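Lultier Workshop
Home / Projects / Membership / About us

About us

Lultier is a shared workshop for people who want to build robots and small automation at their own cost and with their own hands. We are 66 members. Some of us work as engineers in the day, some drive a bus or teach in school, and several came here without any knowledge of electronics. We share the tools, the benches and the rent.

The workshop began in a garage with a drill press and one good soldering iron. After two winters we moved to the present rooms, where there is space for 20 benches and where the ceiling is high enough for an arm to reach up without hitting something.

What we build

Our largest common project has the name Gorel. It is an arm with a gripper and a small camera near the wrist, and its task is to handle the things of a normal household: plugs, cords, cups, boxes. We choose common objects on purpose. A cable has a different shape each time you put it down, and this makes it a hard exercise for the software and also for the patience of the members.

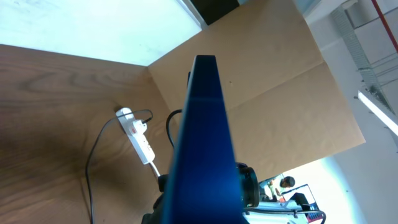
Gripper finger, power strip and cables at the bench.

The second project, Amundsen, is a rolling cart which carries tools between the benches. It is slower than walking – we know this – but it taught many of us how to write a motor driver. The control boards for both projects are drawn by members and soldered here. The seventh version of the Gorel board is the one in use now, and the drawings of all 7 are kept in a folder that every member may read.

How we work

Each project has one open evening in the week. For Gorel it is Wednesday, from 6 p.m. until the last person wants to go home. A new member first sits next to an experienced one and learns the stop button, then the wiring, then the code.
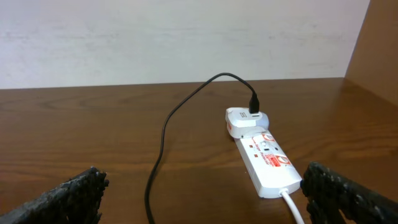 We change only one thing between two trials, and we write it in the logbook before the arm moves. It can be the position of an object, the speed or the opening of the fingers. Failed trials are written down with the same care. The last logbook has 96 pages and is full, so a new one is started.

Membership

You can join in any month. The fee covers electricity, common tools and screws of the usual sizes. Motors and other special parts you buy yourself, or you look first in the Gasell shelf, where members leave what they do not need any more. Please write to us before your first visit, so that somebody can open the door for you.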